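Villura 桌面示教数据集 说明文档(README)

整理:Giuliana Cárdenas
采集与遥操作培训:Gilberto Usuga
最后更新:2026年3月19日

先说几句

谢谢你愿意花时间读这份说明。我们自己下载别人的数据时,常常是先把文件解压了,跑了一晚上训练,第二天才发现有一条关键的约定写在文档最后一行,所以这一次我们尽量把该说的话都说在前面,哪怕啰嗦一点。如果你只想知道怎么读取文件,可以直接跳到“目录与文件格式”那一节;不过要是有空,还是希望你能从头看下来,里面有不少是我们在采集过程中慢慢摸索出来的东西。

Villura 是一套双臂人形机器人的桌面操作示教数据。所有动作都由人来完成示范,机器人跟着做,我们把头部相机画面、双臂关节角、手指关节角和操作员的指令一并记录下来。数据集目前有3,000条示教,覆盖八个任务,九位操作员参与了录制,采样频率为30赫兹。

两种示教方式

第一种是遥操作,也是数量最多的一种。操作员戴上手套和头显,看着机器人头部相机传回的画面,用自己的手去带动机器人的双手。刚开始练习的时候,几乎每个人都会觉得别扭,手已经伸到了,画面里却还差一截,过几天眼睛和手才慢慢对得上。Gilberto 的建议是头一天什么都不要抓,只练习把指尖轻轻搭到物体边上再收回来,练到不用想了再开始录。

第二种是拖动示教:把手臂切到柔顺模式,示教员站在机器人侧后方,握住小臂把它带到想要的位置。这种方式得到的轨迹比较慢,也比较平滑,手指部分需要另外用按键控制,所以在元数据里单独标成了 kinesthetic,请不要和遥操作的数据混在一起统计速度。

工作台与视角

工作台是白色桌面,布置尽量简单,物体的位置用胶带固定或者标记。头部相机朝下看,双手、前臂和一部分胸部结构都会进入画面,我们没有做裁剪,也没有做遮罩。有些同行习惯把机器人本体抹掉再训练,我们试过,对接触类的动作帮助不大,就保留了原样。

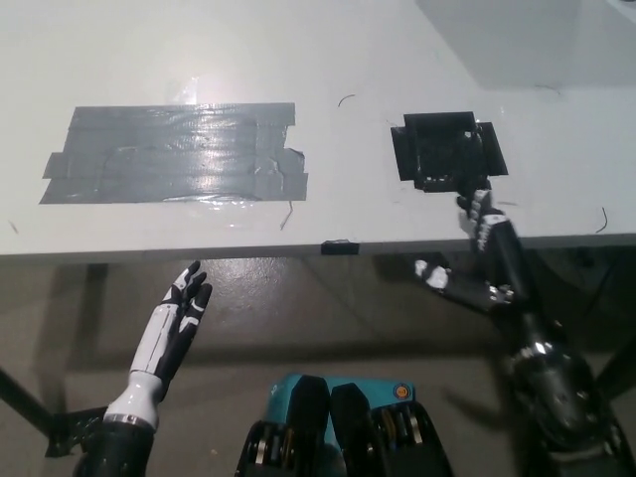
图1 头部视角:右手指尖触到黑色方形件的近侧边缘,左手抬起,位于桌沿下方。

桌面反光是一个老问题。顶灯照在胶带和白色台面上会形成很亮的一块,曝光压低了,深色物体的细节就看不清,曝光抬高了,亮处又成了一片白。我们最后选择固定曝光,全程不变,这样至少同一个任务里的画面是一致的。如果你的模型对亮度很敏感,建议训练时加一点亮度和对比度的扰动,我们自己的基线就是这样处理的。

左手不参与任务的时候,操作员可以让它停在任何舒服的位置,只要不碰桌子就行。因此左手的初始姿态差别比较大,有的低垂,有的竖起来。早期我们想过统一规定,后来发现操作员会分心去管那只闲着的手,右手反而做得不自然,就放开了。需要单手数据的朋友,可以用 active_arm 字段筛选。

目录与文件格式

villura/
 meta/tasks.json 任务名称与文字指令
 meta/operators.json 操作员编号,不含姓名
 episodes/ 每条示教一个文件夹
 head.mp4 头部相机视频
 state.parquet 双臂与双手的关节状态
 action.parquet 操作员指令,已换算到机器人关节空间
 notes.txt 操作员随手写的备注,可能为空

关节角一律用弧度,时间戳以机器人主控时钟为准。视频和状态已经对齐,不需要自己再做插值。action 比 state 略微超前,那是控制延迟,没有修正,请留意。

notes.txt 很值得翻一翻。里面有操作员对自己这一条的评价,例如“接近得太快”“手指收早了”,有时候比成功标签更能说明问题。备注有中文也有西班牙文,我们没有翻译。

成功与失败的标注

每条示教由两个人分别看过,意见一致才写入 success 字段,不一致的写为 disputed。失败的示教没有删掉。操作员中途改变主意、重新接近物体的情况也都留着,我们觉得这类数据对学习纠错很有用处,平时又不容易专门去录。

数据划分

训练集和验证集按操作员划分,测试集在 Riihimäki 的另一张工作台上录制,照明和桌面高度都不同。请不要用测试集调参数,真心拜托了。

已知问题

去年12月录制的一批数据里,右手拇指的关节零位有偏差,受影响的文件夹都带有 thumb_offset 标记,修正脚本放在 tools 目录下,运行一次即可。

头部相机偶尔会因为机器人躯干晃动而轻微移位,我们没有逐条重新标定外参。要做精确的三维重建的话,这套数据恐怕不太合适。

桌面上有时会有细小的杂物,固定用的胶带边缘也不一定整齐,不同批次之间会有变化。

使用许可与致谢

数据可用于研究和教学,商业使用请先来信。手套的固定支架由 Groteck 加工,存储空间由 Collell 提供,两边的同事都很耐心,改了很多次也没有嫌我们麻烦。更要谢谢各位操作员,同一个动作一遍一遍地做,手酸了还会主动提出再补几条。

发现问题请在仓库里提 issue,附上示教编号和大致的时间点,我们会尽快去看。如果你用这套数据训练出了什么,效果好不好都欢迎告诉 Giuliana,她会把链接加到项目主页的列表里。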